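3. Student Workcell and Task Design

3.1 Course setting

The study was carried out within a second-year elective in applied robotics, taught over one summer term. Students worked in teams of four, and each team was given bench time on one of the shared two-arm cells. The course did not require earlier experience with manipulators. Most students had completed an introductory programming course, and a smaller group had also taken mechanics. Each team kept a written log of its sessions, which was submitted with the final report and used here as a secondary source.

Bench time was divided into practice sessions, in which students could drive the arms freely, and recorded sessions, in which a fixed task was attempted under a fixed protocol. Only recorded sessions are analyzed in Section 4. The protocol was frozen on Aug 22, 2026, after a trial period in which the reset procedure was changed twice.

3.2 Hardware

The cell consists of two small arms mounted side by side on an aluminum rail along the near edge of a wooden tabletop. Each arm ends in a gripper driven by hobby-class servos. The two workspaces overlap at the center of the table, so that either gripper can reach an object placed there and the two can come close enough to pass an item between them. Panels enclose the table at the back and on both sides. These were added at the request of the lab staff, and they also reduced the effect of changing room light on the fixed camera used for recording.

Cable routing was left to the teams. Cables were clipped along the links with slack near the wrist, and the amount of slack proved to be a frequent subject in the logs. Too little slack restricted wrist rotation; too much allowed the loop to swing into the path of the other arm. Moynihan and Horgan, who supervised the bench sessions, asked teams to test the full range of each joint by hand before applying power.

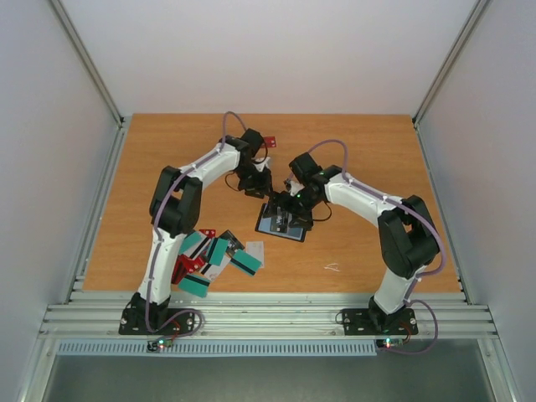 3.3 Task

The task, referred to in the course as Plemik, uses flat everyday objects: a smartphone and a set of cards in several colors. Flat objects were chosen for their difficulty. A card lying flush on a table offers almost no edge to a two-finger gripper, and cards that overlap tend to slide together when one is pushed. The phone is thicker and easier to pinch, but its smooth surfaces make it likely to rotate during lifting.

Each trial begins with the cards in a loose pile and the phone near the center of the table. The student operator must first move the phone clear of the pile and then separate the cards by color. A trial ends when all cards are sorted, when an object leaves the table, or when the time limit of 5 minutes is reached. Card order in the pile is not controlled. We considered a printed template for the starting layout but rejected it, as the teams had begun to memorize joint positions for known layouts during the trial period.

3.4 Recording and labeling

Teams completed 1,261 recorded trials. Joint positions, gripper commands and camera video were stored for each trial. Two of the authors (Doherty and Mulligan) labeled the video independently using a scheme of 8 event types, including slip, double pick, and contact between arms. Where the labels differed, the trial was reviewed jointly and a single label was agreed. Trials interrupted by a servo fault were kept in the data set but marked, and they are excluded from the completion times in Figure 1.

Figure 1. Median completion time by session number, all teams, faulted trials excluded.

The labels do not separate errors of planning from errors of control. A double pick, for instance, may result from a poor choice of card or from a fingertip placed slightly too low. Team logs were consulted in such cases, but they were uneven in detail, and no attempt was made to assign a cause where the log was silent.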